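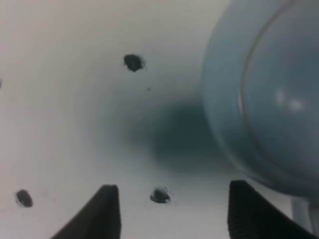
**Palside adds a teapot to its tableware range**

March 29, 2024 - Palside, the tableware maker based in Jurdale, is adding a pale blue ceramic teapot to its home range. The pot goes on sale in April through the company's own shop and 40 independent kitchen stores.

The teapot was designed by Frauke Albers, who joined the company in September. It has a wide, rounded body and a large lid that sits inside the opening, with a long oval knob in the middle. The glaze is glossy.

"We made 21 test lids before we settled on this one," said Albers. "The early knobs were too short, and people with bigger hands kept touching the hot lid."
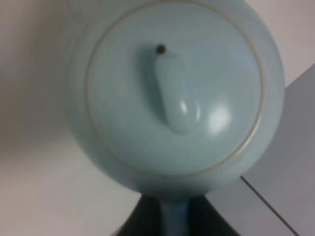
The new teapot from above, with the vent hole near the upper end of the knob.

Each teapot is sold with two matching cups. Spare lids can be ordered separately - a request that came up often with the company's older pots, said sales manager Nattawut Sombatkul.

The glaze is safe for the dishwasher, but the pot should not be used on a stove.

Stores that want to stock the teapot can ask for a sample until the end of April. Orders placed by then ship within two weeks.

**Press contact:** Ottmar Hinrichs, Palside, Jurdale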